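换季收衣服这件事，我拖了三个星期
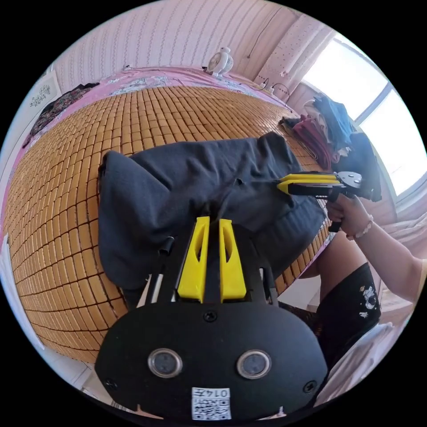 五月一到，这边的天气就没有回头路了。早上出门还要穿长袖，中午已经热得想把袖子剪掉。我每年都说四月底要把厚衣服收起来，每年都拖到五月中下旬，今年也一样。

先说背景。我住的房子不大，一个衣柜，一张带抽屉的床，没有储藏室。冬天的衣服和夏天的衣服不可能同时挂着，所以一年要倒腾两次。搬进来的头两年，我的办法是把暂时不穿的全部塞进一个大编织袋，推到床底下。结果第二年冬天拿出来，一件羊毛衫的领口被虫咬了两个洞，其他的都有一股闷味，洗了两遍才散。

从那以后我才开始认真对待这件事。

第一步是洗。我以前觉得只穿过一两次的衣服不用洗，直接叠起来就行。后来发现不行，领子和袖口当时看着干净，放半年再拿出来就发黄。现在不管穿过几次，收之前一律洗一遍，棉的和化纤的机洗，羊毛的手洗。卫衣和厚裤子要翻过来洗，里面那层绒才不容易结块。洗衣液少放一点，漂洗多加一次。

第二步是晾。这一步最花时间，也是我拖延的主要原因。厚卫衣的帽子和口袋那一圈，摸着干了，其实里面还有潮气。我的做法是晾两天，收进来以后再在椅背上搭一个晚上，第二天早上再叠。今年五月雨多，有一批衣服反反复复晾了四天。

Kwabena Nutsugah 是我以前的同事，在干洗店干过几年。他跟我说，店里退回来的衣服，一半以上的问题出在没干透就套了袋子。所以干洗拿回来的大衣，我现在到家就把塑料袋拆掉，挂在窗边透一透，再换布的防尘套。

第三步才是叠。网上教叠衣服的视频我看过不少，有卷的，有竖着放的，有叠成小方块的。我试过竖着放，好看是好看，但抽屉太深，拿走一件旁边的就倒。现在还是老办法，平铺，袖子往里折，下摆往上折两次，大的放下面，小的放上面。厚裤子对折以后再折三折，裤腰朝外，找起来方便。

羊毛衫不能挂，挂一个夏天肩膀上会顶出两个包，这个我也吃过亏。

收纳箱换过几次。最早用的是超市买的软布箱，便宜，但是压久了会塌，两个叠在一起就歪。后来买了 Deto 的硬塑料箱，90 升的，买了两个，盖子扣得比较紧，床底下刚好推得进去。缺点是装满以后很沉，我一个人拖出来要费点力气，所以现在一个箱子只装七八成，上面放围巾和帽子。

真空压缩袋我只给羽绒被用，衣服不用。羽绒服压过一次，来年拿出来拍了很久，后背那一块始终是扁的。现在羽绒服都挂着，占地方就占地方吧。

防虫的东西，我用的是樟木条，每个箱子放两根，用旧袜子包着，不直接贴衣服。味道淡了就用砂纸磨一磨。以前用过樟脑丸，味道太冲，冬天穿出去坐地铁自己都不好意思。

还有一个小习惯，是 Iddrisu Ofori 教我的。他常年出差，东西放在三个地方，所以每个箱子都有一张清单。我照着做了简化版，在一张纸上写清楚里面有什么，贴在箱子短的那一边，从床底下看得见。去年十一月突然降温，我趴在地上看了一眼纸条，五分钟就把厚外套找出来了。往年这个时候我都是两个箱子全翻一遍，翻完懒得收，客厅乱一个星期。

收的时候顺便处理一批不要的。我的标准很简单，去年一整个冬天没穿过的，先单独放一边。今年挑出来九件，其中有一件灰色的开衫，买的时候花了 300 块，总共穿过两次，一直觉得可惜，留了三年。今年还是拿出来了。状态好的送到小区门口的回收点，起球起得厉害的剪开当抹布。有两件犹豫不决，又放回去了，明年再说。

床品也是这个时候换。厚被套洗了收掉，换成薄的棉布。枕套我多备了两套，夏天出汗多，一个星期要换一次。

整个过程分三个晚上做完，每天晚上八点多开始，十点前停。以前总想着找一个周末一口气弄完，结果就是周末永远有别的事。分开做反而快，第一天洗和挑，第二天叠，第三天装箱和擦衣柜。衣柜里面我用半干的布擦一遍，柜门敞一夜，夏天的衣服第二天再挂进去。

剩下没弄的是鞋。两双靴子还在门口，鞋油用完了，等买到再收。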